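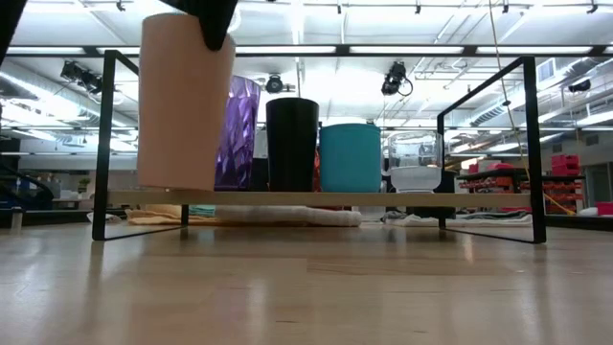 March, evening, started after the laser cutter people had gone home.

Peter Baláž's message on the Kisside group says cup shelving is "basically done". I'd like to know what basically is doing in that sentence. I wasn't there for his good afternoon. I've had the log since, and I sat down with it before touching anything.

The log has 336 attempts in it. Peter's number for success is 10 failures in the last 100, and he's reading that as nine out of ten for the rig. I don't read it that way. The last hundred all start from the same cup positions with the same shelf position, on the Hillik planner settings he'd spent the earlier part tuning. So it's nine out of ten at the thing it was tuned for. Fine, useful to have, wouldn't put it on the wiki.

Also "success" in the log means the gripper opened over the plank and the force reading dropped. It doesn't mean the cup stayed up. There is no field for that. I have asked for one before (see my note on the Portela bracket, same argument, same people).

**Rim grip**

Still gripping by the rim and coming down from above. It suits the shelf because the plank is low and the cups end up nearly touching, so there's no room for fingers down the sides. I accept that. What I don't accept is that it gives us any idea where the bottom of the cup is. We set the cup height by hand in the config and the arm believes it. Swap one cup for a taller one, forget the config, and the arm pushes it into the wood. Jussara Guimarães reckons the compliance setting will soak that up. Maybe. I'd want to see it do so with something I don't mind cracking, and the glass jar is not that thing.

Going left end first also bothers me. The upright of the metal frame is right there, and the fingers have to hang over the rim with some clearance beyond it. On paper there's enough. On paper the frame is square, too, and I bent those bars.

**Shelf**

Plank isn't fixed. It sits on the frames and I'd like it pinned before anybody runs another batch, because a nudge in one run carries over into the next and we then blame the planner. Two screws each end. I have been told this spoils the "quick swap". We have never swapped it.

Tried pushing the shelf a finger's width to one side and re-running without touching the config. The arm put the cup where the shelf used to be, near enough. To be fair to Peter, he never claimed it would find the shelf. To be fair to me, the Femora page he linked does claim that, in bold, and we paid for the add-on.

**Two arms at once**

Jussara wants both arms going together over the other table, one fetching and one tidying. Her argument is time. Mine is that we haven't got one arm I'd leave alone while I make tea.

We ran it anyway, slow first and then at her speed. Things I wrote down as we went:

- the arms share the middle of the table and there's no proper zone lock, only a delay she added so the left one goes first
- the delay is a fixed number, and it holds as long as the left arm never retries
- the left arm retries
- stop button works from either side of the table, checked it twice, the one item on tonight's list I have no complaint about
- the yellow cable on the left goes too near the shoulder for my liking, needs a clip and a bit of slack

At her speed I stopped it myself when the left arm went in low and the right one was already coming down. They might have missed each other. I wasn't going to stand there and find out with the controller that takes six weeks to replace.

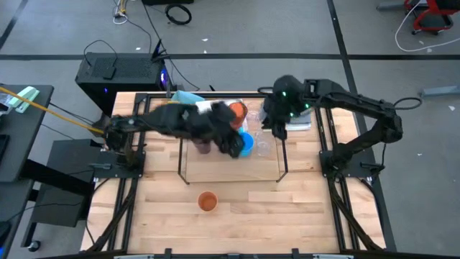 **Cups and what the camera makes of them**

The blue one and the orange one are easy. Bright, solid, any fool of a detector gets them against pale wood. So the detector gets them, and everyone is pleased.

The clear plastic cups are the ones to watch. I can hardly pick them out from above myself, and they're on the same table as a clear acrylic enclosure, so half the edges in view belong to something you don't want to pick up. Attempt 841 in the old numbering (Peter restarted the count, so don't go looking for it in the new log) has the detector giving a high score to a panel edge. I kept that one and I keep bringing it up.

Peter's suggestion: leave the clear cups out until the rest is steady. Jussara's: put tape round them. Either is all right as long as we then say "opaque cups only" on the sheet by the door and stop saying "cups".

Other points, no order:

- orange cup and orange bowl get mixed up if the colour check runs before the size check. Swap the order. Small job, mine.
- cloth and paper at the back of the table can go. They sit where the left arm passes.
- overhead lights give streaks on the glossy top by the shelf. Would like one run with the near ones switched off, to see whether the score moves or whether I'm blaming the lights for nothing.

**For next time**

Peter: add "still standing" to the log, yes or no, entered by a person. Also the shelf offset, measured, each run.

Jussara: zone lock before speed. I'll help with it. I won't help with a longer delay.

Me: screws in the plank, cable clip, colour order, measure the left frame properly and own up if it's out.

Then another hundred with the cups shuffled each time and the shelf put back by someone who isn't Peter. If that comes out at nine in ten I'll buy the biscuits and write the wiki page.

Portela bracket still not back from the printer. Left a note on the spool.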